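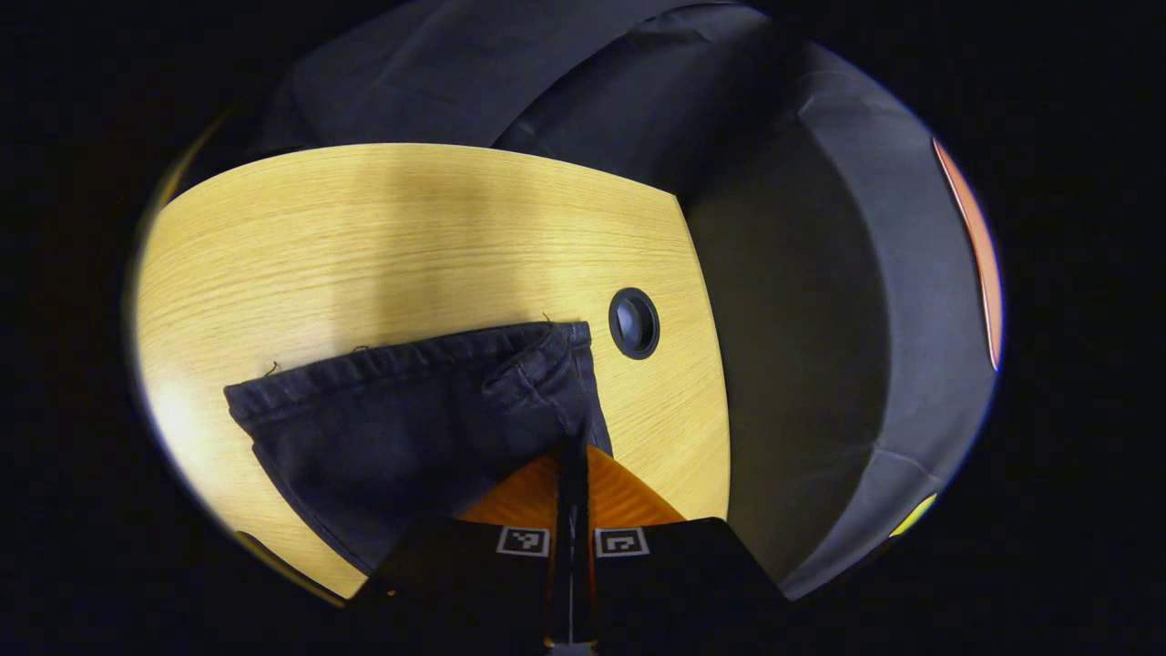

Visit to Kindach, April 2026

Four of us from Druda went to see how Kindach builds its cloth handling software. We write planners for rigid parts, mostly trays and small boxes, and a customer has been asking whether we could do garments. Rasha Tarawneh had met Imad Haddad from Kindach at a meeting last July, and he offered us a day with his group.

The office is on the second floor above a print shop. There is one large room for the developers and a lounge area with tables and upholstered chairs, where a good part of the data collection is done. Haddad said they moved out of the lab on purpose. Their first policy was trained on clips from one white bench, and it did poorly on any table with visible grain or a reflection on it.

Collection is done by hand. A person holds the gripper, works on the cloth, and the wide-angle camera on the tool records everything. The fingers carry small square tags, and the opening width is read from the tags in each picture, so there is no encoder to sync. I asked what happens when cloth covers a tag. The reader holds the last good value for up to 15 pictures and then marks that stretch as unusable. Jolanta Wasilewska, who wrote this part, would like to replace the fixed limit with a proper estimate of uncertainty, but has not had time.

Denim was the main topic of the morning. A thick hem gives the gripper something to hold, and the stitching is easy to find. Loose threads are harder. The old edge detector treated a thread as part of the outline and placed the grasp point out on it, a centimeter or more from the fabric. The new one predicts a mask first, thins out anything narrower than a set width, and only then looks for corners. A folded corner still gives two or three candidates, and the planner picks the one with the shortest approach that keeps both fingers clear of the table.

Wasilewska also showed us the position tracking. It runs offline on the recorded video together with the motion sensor data. Plain tabletops used to be a problem because there was so little to follow. Fixed features such as a cable grommet or the edge of a chair help a lot, and the wide view usually catches a few. They throw out a recording when the track jumps. Out of about 2000 recordings with denim, 200 were lost that way. That seemed high to me, but Haddad said most of those came from the early weeks, before they locked the exposure.

After lunch Ayman Hakim went through the tooling. They have a review program called Pistora that puts the video, the finger width and the tracked path on one timeline. You can drag to any point and see what the mask looked like there. Labels are kept in plain text files beside the recordings, so a correction shows up as a normal change in version control. We keep ours in a database, and I can never tell who changed what. I would copy this part of their setup tomorrow.

Control was covered quickly. The policy sends out short sequences of target poses, and a separate loop on the arm follows them and limits the force. If a new sequence arrives late, the loop finishes the old one and stops. Rasha asked about blending between sequences, and Hakim said they interpolate over the overlap – nothing clever. She thinks our own method is smoother but harder to debug.

Two things were left open. They have no good measure for a finished fold yet, so a person still scores each test run. And they have not tried thin knits in any serious way. Hakim is going to send us 700 of the labeled clips with the mask files, and I have to check whether our loader can read their path format before then.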